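Keeping the reading list alive: a chat with the keeper of the Trestedent bibliography

Ask anyone who works on rare genetic conditions in children where they go first for papers, and sooner or later the Trestedent list comes up. It began as two sides of notes for a parents' evening in Vomholm and now runs to over 500 entries, all read, sorted and given a line or two of plain English by one retired clinical genetics nurse. She agreed to talk to me on condition that I left her name out of it. "It's the list people want," she said, "and I'd only get post."

We met at ten in the morning and I came away at lunchtime with far more than I can fit here, which is a lovely problem to have!

She started the list when families in her clinic kept asking the same thing: is there anything written on this? "There was always something. It might be a case report on one child, or a big study where our condition got half a paragraph in the discussion. But there was something, and they had no way of finding it." The first version had 30 papers, nearly all of them on small deletions and duplications found in children with delayed speech. She typed it herself and got several page numbers wrong. A reader wrote in to put them right, and that is still how most mistakes get caught.

What I love about the list is how it is arranged. You won't find it in alphabetical order. Papers are grouped by the question a family or a junior doctor might bring: will a test change what we do, should brothers and sisters be tested too, what happens at puberty. Sleep has its own section with 121 papers in it, and it's the one that gets the most letters. "I didn't plan that," she told me. "People would write and say, you've got pages on chromosomes, but my son is up at three every night. So I went looking."

How does she decide what goes in? She reads the methods first and the abstract last - a habit she picked up on a course run by the Wattanapong unit, and one she recommends to everybody. Small studies are welcome as long as they say they are small. A paper that has been corrected stays in with a note beside it, and one that has been withdrawn moves to a page of its own, so that anyone who has it in a folder at home can look it up.

She has firm views on older work too. "People skip anything from before the newer tests came in, and I think that's a great shame. The lab side has dated, of course it has. But those doctors sat and watched the children, and they wrote down what they saw. You get a whole page on how a little girl walks."

The big job at the moment is moving everything over to Tukorton, the catalogue program she has been learning since February. It lets readers search by gene, by age group and by whether the full paper is free to read. She is thrilled with it, though she still keeps a card index as well, in shoeboxes, and took down three of them to show me how the colours work (green is for reviews, and pink means she disagrees with the conclusion). 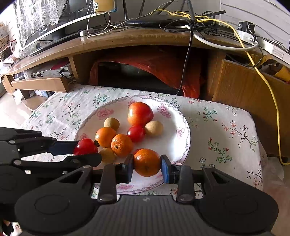 "Pink doesn't mean leave it out," she said, putting the lids back on. "I've changed my mind on 10 of those already, and each time it was a reader who sent me the paper that did it. So do send them. Put the journal and the year if you have them, and if all you've got is half a title, send that and I'll have a go."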